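Home | Units | Handouts | Readings | Contact

Office Practice 1 – Handout 6: Sorting a Mixed Pile of Paper
Reading time: 6 minutes

Welcome back! Last session we looked at how a filing scheme is planned. Now we get to the part I enjoy most, the pile itself. You'll have a mixed stack to sort, a desktop organiser to sort it into, and a good stretch of table to work on. Please read this before the practical, and bring it with you. 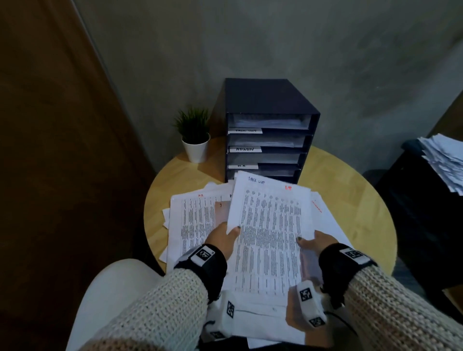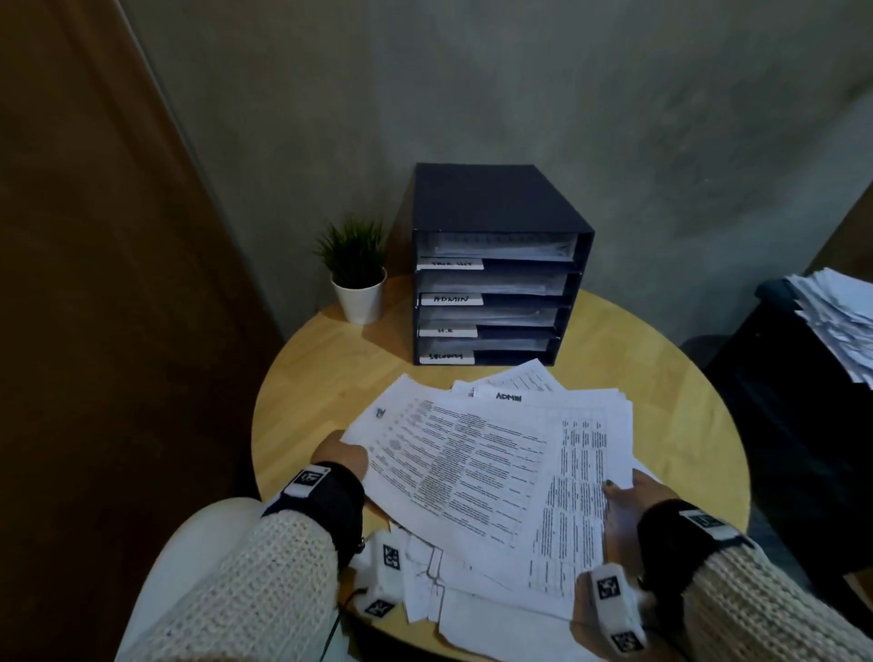
Printed sheets on the round table, with the labelled organiser behind.

Sorting is reading, but a very particular kind of reading. You are looking for the one thing on a page that tells you where it belongs, and you want to find it as fast as you can. On many office sheets the body is no help at all at first glance, just column after column of small type. So go to the marks people have added. A big handwritten ADMIN or a red H.R. on a sheet does the whole job in a moment, and it matches the wording on the organiser, so your eye can go straight from paper to label. That match is a lovely thing when it works, and it's why I'm so fussy about everyone using the same words!

Before you touch the pile

Read every label on the organiser aloud, top to bottom. Then read them again. Move cups, bags and phones off the table. Leave the organiser where you can reach each level without leaning across your own work.

First pass: marked sheets only

Pick up a sheet, look at the top, look for handwriting, and decide. If you haven't decided in 3 seconds, put it aside face up and go on. You'll be amazed how quickly the pile shrinks. Don't straighten edges yet, and don't stop to read anything interesting (I know, I know).

Keep your groups on the table until the pass is finished. It is much easier to fix a mistake in a group you can see than in a tray you've already filled.

Second pass: unmarked sheets

Now slow down. Try these in order:

- a heading or form title
- a logo or letterhead
- the column headings, if it's a table
- the kind of entries in the columns (names, dates, amounts, tasks)
- whether it looks like the next page of something you've already sorted

A table of staff names and leave dates is H.R. A table of jobs and due dates is a task list. A stationery order is admin. Some sheets could go two ways, and these are the ones worth arguing over with your partner. The rule we use: file by who will need it next, then pencil the other possible home in the corner.

Third pass: the odd ones

Every pile has creased pages, coloured paper and scribbles. Flatten a creased sheet before you judge it. Never throw out a handwritten page on your own say-so – it may be the only copy of somebody's working. Coloured paper means something only if the office has agreed that it does.

The practice set

Our main set is the Tsakiris bundle, 121 sheets from a made-up transport office. It has plenty of split documents in it, so watch the page numbers. The Lirenano bundle is shorter and nastier, with labels that overlap on purpose. If you finish early, have a go at it and note every sheet that made you hesitate.

For the written task, imagine the same four-level organiser has to serve an office holding 3200 sheets. Which labels would you keep? Which would need their own cabinet? One page is plenty, and a sketch is very welcome.

Labels, a short word

Print in capitals with a thick marker. Stick each label in the same spot on every level. If the ink smudges, write a new one, and don't go over the old letters. Abbreviations are fine when the whole office knows them, but settle on H.R. or HR and stick with it.

To bring next time

Your sorted list from the Tsakiris bundle, your page on the larger office, and a pencil. We'll start on indexing, with the Wikex card exercise, at 10 am in the usual room.

Tokodus Office Skills | Contact the unit office | © Tokodus | Back to top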